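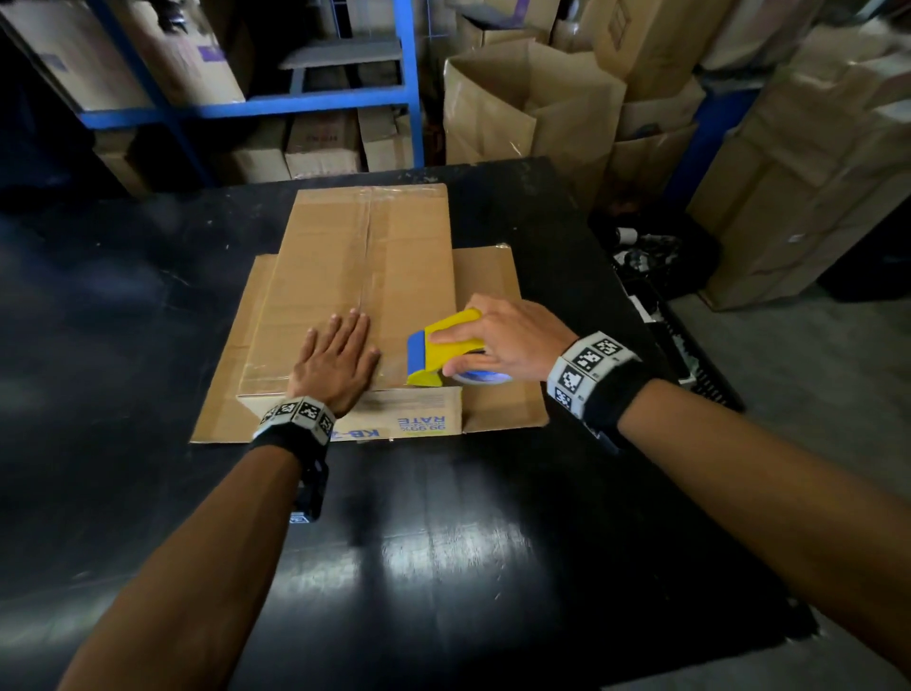 Tape down the middle of a flattened box.

I have been sorting out my aunt's books since November, and I am finally near enough to the end to write something down. A few people have asked how you go about getting rid of a house full of books, and I usually tell them it is slow and your back hurts. What follows is the longer version.

My aunt lived in Sulham for most of her working life and bought books the whole time. She wasn't a collector. She read a thing, put it on a shelf, and when the shelf was full she got another shelf. By the end there were books in the airing cupboard and under the stairs, and a double row along the landing so you had to walk sideways. I made a list as I went, mainly for my cousins, and it came to more than 700 before I gave up on the paperbacks in the back bedroom.

The family had first pick. I sent the list round and asked for names against titles within a month. My cousins took 41 between them, nearly all cookery and gardening, and one of them wanted the old road atlas with the pencil marks in it. I took the railway histories and her dictionary. I also took a book on hedges that I have already read twice.

After that I tried selling. I rang a dealer in Judik who deals in local history and he agreed to come and look. He spent a morning going along the shelves with his glasses pushed up on his head, and bought 17 books. He was polite about the rest. Book club editions are worth next to nothing, he told me, and so are encyclopaedias, and a missing dust jacket will take most of the price off a novel. I had looked a few up online beforehand and had high hopes for a set of naval histories. The prices I had seen were what people were asking. He showed me how to look up what they had sold for, and I stopped hoping.

Selling them one by one myself was possible, and I did try it for a fortnight. By the time you have described the thing, answered a message about whether there is writing on page three, and stood in the post office queue, you have lost an afternoon for the price of a sandwich. I sold four. One came back.

So most of them were going to be given away, and that meant boxes.

I made the mistake everybody makes, which is to use big ones. The first I packed was the size of a tea chest and I couldn't get it off the floor. Books want small boxes, no bigger than you would use for a dozen bottles of wine. Put the heavy ones flat at the bottom and stand the paperbacks spine down on top. Don't leave gaps at the sides, or the whole lot leans over and the covers bend. I used old towels to fill in, as there was no shortage of those either.
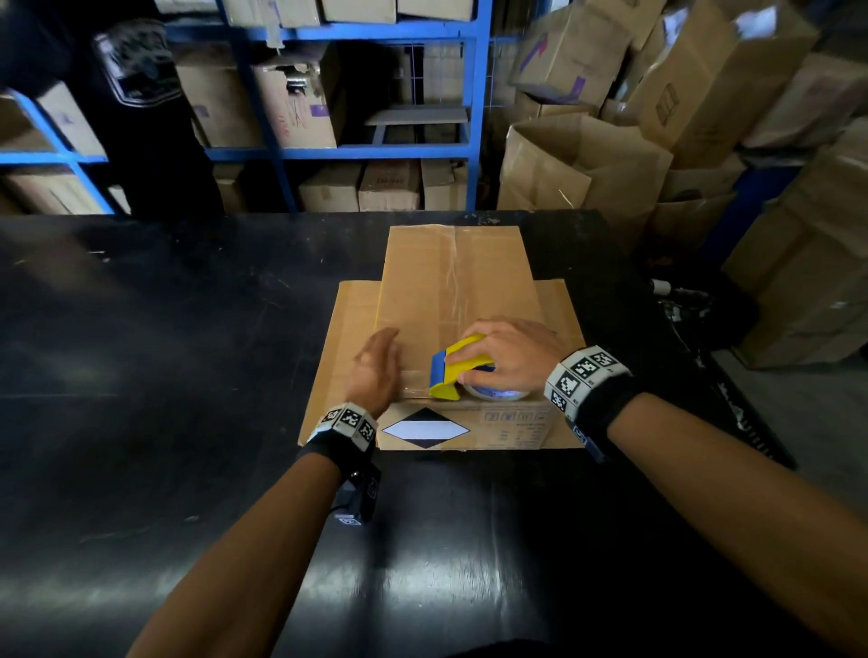
Tape is worth spending money on. I bought a cheap pack first and it lifted overnight in the cold hallway. The second lot was better. I run two strips along the bottom seam and one across, and I write what's inside on the short end, where it can still be read when the boxes are stacked. Writing on the lid is no use at all once there is another box on it.

The best help I had was from Vija Baranauskienė, who runs the reading room at Porkum. I had written to four or five places and most said they were full, fairly enough. She wrote back the same evening with a list of what they wanted: crime, poetry, anything on birds or the sea, large print if there was any. There was a good deal of large print, from my aunt's last few years. I drove it over in three trips. They have a tall narrow room with a gas fire and a kettle, and people were reading in it when I arrived, with their coats on.

Vija also asked whether I minded the inscriptions being left in. I hadn't thought about it. My aunt wrote her name and the place she had bought the book in nearly all of them, so there are now crime novels in Porkum that say "Malhotra, wet afternoon, change at the junction". I looked Malhotra up and it was a second-hand shop that closed years ago. I said to leave them in.

The encyclopaedias are still in my garage. No one wants them and I can't bring myself to take them to the tip, so for now they are holding up a shelf. The hospital trolley may have the last of the romances, and I am waiting for a call back about that.

The landing looks very wide now. There is a strip of carpet along one side which has never been walked on, and it is a completely different green from the rest.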